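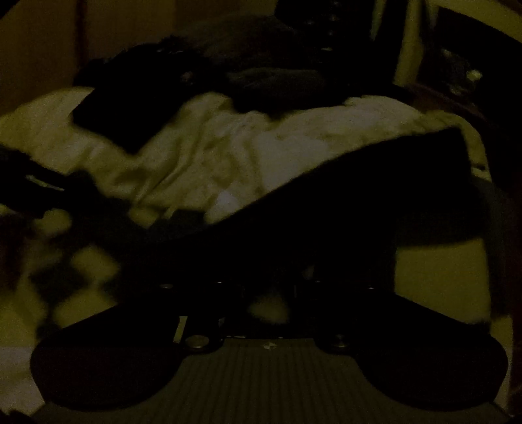 Figure 2. Fine parallel grooves on a gray plate between two black curved pads.

3.2 Words for surface texture

The second group of terms covers surface texture. We treat it apart from color and shape because the catalogs handle it differently. Color terms nearly always appear in the title of an entry, and shape terms are often part of the product name itself. Texture terms come later, usually in the second or third line, and many entries leave them out.

The corpus contains 524 entries with at least one texture term. They come from the printed catalogs of two hardware suppliers, Ellar and Stilex, and were transcribed by hand. Entries that repeated an earlier one word for word were removed before coding. Two coders worked through the full set separately and then met to settle the cases on which they differed. Most of these cases involved "matte" and "satin," which Ellar uses for finish and Stilex sometimes uses for feel.

The hardest terms to sort were those for surfaces with raised or sunken lines. The catalogs use "ribbed," "grooved," "fluted" and "lined," and the borders between them are not stable. A surface like the one in Figure 2 could be called "grooved" if the writer attends to the cuts, or "ribbed" if the writer attends to the material left standing between them. Both words are correct for the same object. Ellar prefers "ribbed" for drawer pulls, stair edging and rubber mats alike. Stilex keeps "ribbed" for soft goods and uses "grooved" for anything hard. "Fluted" is limited in both catalogs to glass and to furniture legs, and it carries a suggestion of decoration that the other words lack.

Spacing also plays a part. When lines are far enough apart to be picked out one at a time, the writers tend to give their direction ("with lengthwise grooves"). When they are close together, direction drops out and a general adjective takes over, most often "textured." This word is the most common in the Stilex entries, and it is also the least informative. It appears with sandpaper-like coatings, with pressed patterns and with fine lines, and a reader who has only the text cannot tell which is meant.

To check whether readers share the suppliers' habits, we ran a short sorting task with 60 adults at the public library in Wivura. Each person was given a stack of printed cards with one catalog phrase per card and was asked to put together the phrases that could describe the same surface. No product names were shown. Participants who had worked in the building trades were not excluded, but they were asked to say so on the answer sheet.

"Ribbed" and "grooved" were put in the same pile more often than any other pair. Participants with trade experience were more likely to keep them apart, and several wrote a note in the margin to explain why – a groove is cut in and a rib stands out. "Fluted" was often left alone. "Textured" was placed in many different piles, which agrees with the wide use seen in the catalogs.

We also looked at how texture terms combine with words for shine. Phrases such as "ribbed matte finish" are common, and the order is nearly fixed: the term for lines comes first and the term for shine second. The reverse order was found only in older Ellar pages, where line breaks may have forced the choice. A style sheet kept by De Smet, the printer that set both catalogs, gives the usual order as a rule but offers no reason for it. The sheet was revised in June, and the newer version drops "fluted" from its list of approved terms for plastic parts.

One limit of the data should be noted. The catalogs were written to sell goods, and a term may have been chosen for its appeal. "Brushed" is a likely case. It names a process, but many entries seem to use it only for a soft shine. We coded it as a finish term throughout and return to it in Section 4.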